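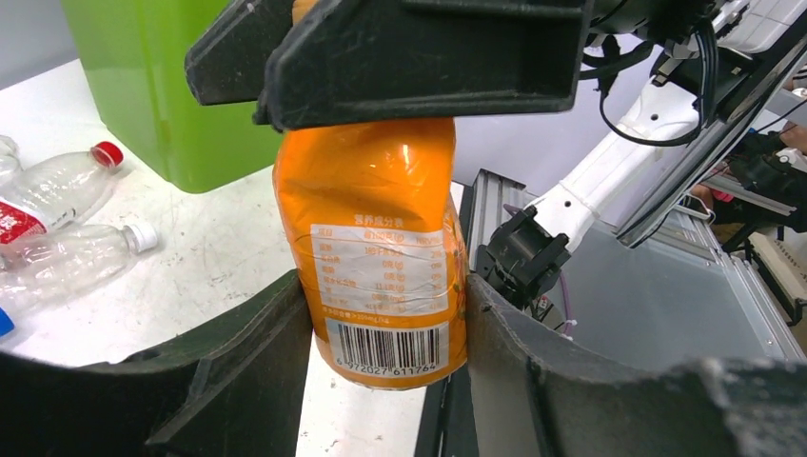 Labor Economics 401 - Week 5 handout: Reading pay gaps by group
Course staff, Drascombe College
2025-09-01

1. Raw and adjusted gaps

The raw gap compares median pay for two groups with no controls. The adjusted gap holds hours, schooling, job type and region fixed. Report both. If one group is kept out of better-paid jobs, then controlling for job type removes part of what we want to measure.

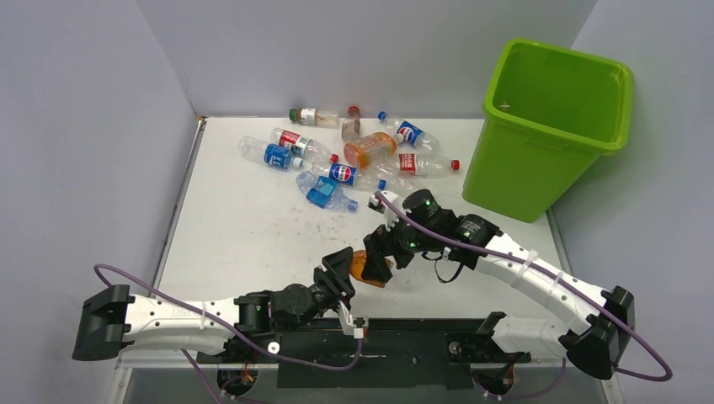

Fig. 1. Plastic bottles and a green bin on a gray tabletop.

2. The Plirkstead survey

The working file has 617 workers at 18 employers. Pay is hourly, before tax, and includes overtime. Workers on leave in May were dropped. This matters for mothers, who are more likely to be missing from the file.

Race and sex are entered as four groups - do not use two separate dummies without the interaction term. The separate-dummy model assumes that the two penalties simply add up.

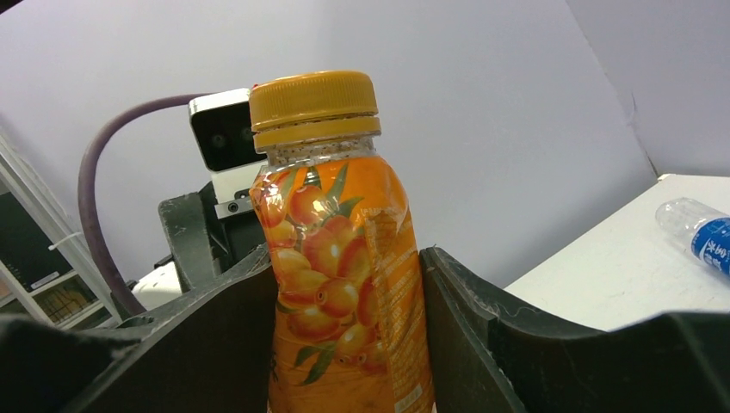 The Janevski split divides the gap in two: a part due to different traits, and a part due to different returns on the same traits. The second part is often called "unexplained". It is not a direct measure of bias, as it also picks up anything left out of the model.

3. Weights

Use the Prasside weights for all group medians. Small cells should be pooled across years before any test is run.

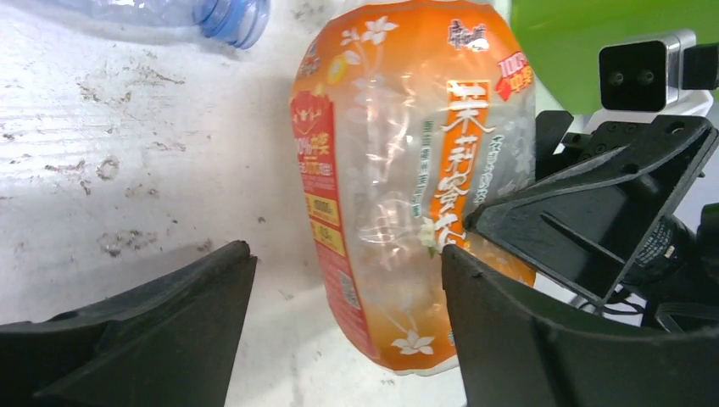

Standard errors are clustered by employer. With so few clusters the usual formula is too small, so use the bootstrap command from the lab sheet.

Problem set: redo Table 2 without the job type controls and state which gap changes most.

3 comments | 5 shares
© Drascombe College, Department of Economics - Contact - Back to top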